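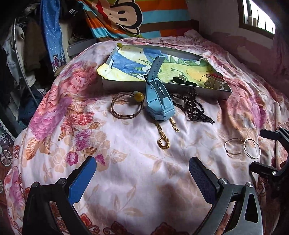 Key fob and trinket in the white box, on the floral bedspread.

WISTUM PADDLE & TOW – PRE-SEASON DOCK AND BOAT CHECK
April, started 7:40 a.m., finished well after the coffee did
Checked by: Maritza Restrepo
Second pair of eyes: Ayanda Kekana

Marks: OK / FIX / NO (do not use until somebody signs it off)

DOCK

Cleats tight – OK
All of them, including the one at the end that people insist on using as a footstool.

Deck boards – FIX
Two soft boards by the fuel locker. I found the first with my heel and the second with my other heel. Coned off.

Ladder – OK
Bolts replaced last fall. Bottom rung has grown a beard. Scrub before opening.

Throw ring and line – FIX
Ring is fine. Line had been borrowed to tie down a kayak rack and came back with a knot in it that I can only call ambitious. New line ordered. Spare ring from the shed is up for now.

TOW BOAT (the Zokness)

Hull and drain plug – OK
Plug is in. I am writing this down so that we don't repeat the first weekend of last year.

Kill switch and lanyard – OK
Tested at the dock, cuts out right away. Clip it to the driver, please. The steering wheel has never fallen overboard.

Fire extinguisher – OK
Needle in the green, bracket holds.

Blower – FIX
Runs, but sounds like a goose with a grievance. Ayanda thinks bearing, I think leaf. Boat stays on the trailer until one of us is right.

Tow pylon – OK
No play, no cracks at the base.

Ski rope – NO
Fraying near the handle. Cut it up so it can't sneak back into the bin, where the last one lived for a whole season after being condemned.

Engine hours – 361
Same as on the layup sheet, which is a comfort.

PADDLE GEAR

Life jackets, adult – OK
Zippers and buckles all work. Several smell like a basement. Air them out.

Life jackets, child – FIX
2 with torn crotch straps. Pulled and tagged. Huệ Tăng has the sewing kit but says straps get replaced, never mended, and she is correct.

Board leashes – OK
Untangled. It took most of the morning and some of my goodwill.

Boards – FIX
The Tai with the yellow nose loses air at the valve. Soapy water bubbled nicely. Needs a new gasket.

SHORE

Signs – FIX
"No Wake" is readable. "No Diving" has faded to "No Div." Repaint.

First aid box – FIX
Plenty of bandages, no tweezers. Last season was mostly splinters, so you can guess where the tweezers went. Also needs saline.

Trailer winch – OK
Rated for 2,000 pounds. Strap is good. Keep hands clear of the handle when you let off the pawl. Audrey-Anne Petrenko will show you her thumb if you want convincing.

Radio check with the ramp – OK
Heard clearly on channel 10. The ramp asked me to stop singing.

Recheck of all FIX items before the first lesson goes out. Nokuthula Baloyi has the sign-off sheet and a low tolerance for pencil.

M.R.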